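Print this page | E-mail this page

We use cookies to remember your settings. By staying on this site you agree to that. OK

Wondover Weather Network: Progress Report to the Karnamix Fund

December 16, 2021

Dear Carola and everybody at Karnamix,

Well, we made it to the end of the first stretch, and I have a lot to tell you! You asked for something short, and I know from our phone calls that my idea of short and Carola Oltmanns's idea of short are two different animals, so I've put in headings and you can skip around. The money part is near the bottom if that's where you want to start (no hard feelings).

Where the stations stand

The plan you funded was a ring of three home weather stations around Wondover: one up on the ridge, one down by the creek, and one in town, all reporting to the same website so folks can see for themselves how different the weather is from one end of the valley to the other. Two of the three are up and reporting every five minutes. The third, the ridge one, is standing but only reports when it feels like it. More on that below.

The town station went up first and it has been a dream. It sits on a pole in the side yard of the old feed store, well away from the parking lot, and apart from one afternoon when the power was off on the whole block it hasn't missed a reading. I check it before I've had coffee, which my wife thinks is a sickness.

The creek station took longer. We'd picked a nice flat spot in the meadow and then found out it's under water every spring, so we moved it up the bank to the Hendry place. I like the new site better anyway. The cold air pools down there on clear nights like you wouldn't believe, and on one still morning in November it read a full nine degrees colder than town. I got four phone calls about that, all from people telling me the thermometer was broken. It wasn't! I walked down there with a hand thermometer and got the same number, give or take half a degree.

The ridge, and why it's behind

I'd rather tell you the bad stuff straight. The ridge station was supposed to be done by the end of October and it's not done. The mast is in, the rain gauge is in, the wind cups are spinning. The trouble is the radio link. We've got a hill shoulder between the ridge and the receiver, and I figured the signal would clear it with room to spare. I figured wrong. On dry days it gets through most of the time, and in fog or heavy rain, when everybody wants to look at it, it drops out.

The plan now is a small relay on the water tank, which has a clean view both ways. The town has said yes in principle and I'm waiting on the letter. If it comes before the ground gets too ugly for the truck, I can have the relay up in a day. If not, we're looking at March, and I've told the school so they don't build a lesson around it before then.

In the meantime the ridge console logs everything on its own memory, so the readings aren't lost. I drive up, pull them off, and load them by hand. The wind record from up there is going to be worth having. We've already logged a gust over 50 on a day when town barely hit 20.

Rain gauges and keeping them honest

You wouldn't think a bucket on a stick could take up so much of a person's time. The tipping gauges all read a little low out of the box, and the town one was the worst of the bunch. I ran measured water through each of them slowly, three times apiece, and adjusted the little screws until they agreed with the plain glass tube I've used at my own house for years. They're now within a few percent of it, and I'm happy with that for a backyard network.

Spiders are still the main enemy. They love the inside of a rain gauge. I clean the funnels and the bucket pivots every other week, with a soft brush and cotton swabs and nothing stronger than water. I wrote up a one-page cleaning sheet for the station hosts, and it's taped inside the door of the feed store and in the mudroom at the Hendrys'.
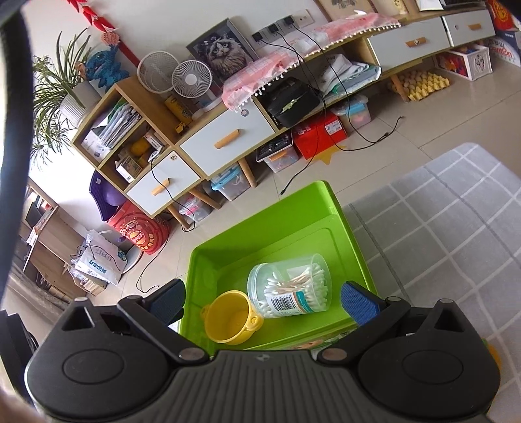 The website and the forecast page

The site went live in September on the Fluvau software, and it's been steadier than I expected from something I set up on my kitchen table. It shows the current readings from each station, the day's highs and lows, rain totals for the month and the year, and graphs going back as far as we have data. There's also a side-by-side page where you can put two stations on the same graph, and that one has been the surprise hit. People love to see the creek go off a cliff after sunset while town just sits there.

Traffic went from pretty much me and my brother to roughly 2,000 visits in November. Most of those came in two lumps: the windy spell at the start of the month, and the first real snow. When the snow came I was posting updates every couple of hours and I forgot to eat supper.

I write a short local forecast each evening. I'm not a meteorologist and I say so at the top of the page. I read the official forecast, look at the models, and then say what I think it'll mean for our valley, especially for frost and for ice on the creek road. I've started keeping score on myself, too. So far my overnight lows for the creek are pretty good and my snow amounts are pretty bad. I called for four inches on that first snow and we got an inch and a half of slop. I heard about it at the hardware store for a week.

Readers

The e-mail alert list is at 630 sign-ups, which knocked my socks off. The goal in our proposal was 300 by the end of the year. Folks can choose frost, wind, heavy rain, or all of them. The frost alert is by far the favorite, mostly gardeners and the two orchards. I did have one bad night when the alert went out over and over because the temperature was bouncing right around the trigger point. I've put in a delay now so it can only send once in six hours, and I wrote an apology to everyone who got woken up. Only a handful of people quit the list over it, and a couple of those have come back.

School visits

I've been to the elementary school twice and the middle school once. The little kids mainly want to know about tornadoes. The middle schoolers are keeping their own cloud log, twice a day, and their teacher sends it to me to post next to the station data. Their rain total for October was within a tenth of an inch of mine, and I've told them so, and I think it made their month.

Money

Here's how it stands. All the station hardware is bought and paid for. The masts came in under what I'd budgeted, thanks to a good price on used pipe, and the concrete came in over. The Väisänen sensor for the ridge was the biggest single item and it arrived in good shape. Hosting is paid through next summer. What's left in the equipment line should cover the relay, its battery and a small solar panel, as long as the panel prices don't jump again. I'm not asking for more money in this report. I would like your okay to move what's left of the mast line over to the relay, and if you can say yes by e-mail I'll print it and stick it in the binder. Receipts are in the packet I mailed.

What's next

First thing is that letter about the water tank. After that I want to add a snow board at the creek station, so we have a proper flat surface to measure from, and get a second person trained to post updates. I had a cold in November and the forecast page sat there for two days with Tuesday-style nonsense on it that didn't match anything out the window. Can't have that in January.

I also want to get the old paper records typed in. The feed store kept a daily high and low in a ledger for years and years, in pencil, and the owner has let me borrow the first three books. The handwriting is good but the thermometer was apparently on a south wall for a while, so I'll be marking those years as iffy.

If any of you are driving through, come see the town station and I'll take you up to the ridge too, weather permitting. Bring boots. I'll send the next report once the relay's up, and I'll call Carola sooner than that if the letter comes through.

Thanks again, all of you.

Print this page | E-mail this page

Get our newsletter! Enter your e-mail address to receive local weather news once a month. You can unsubscribe at any time.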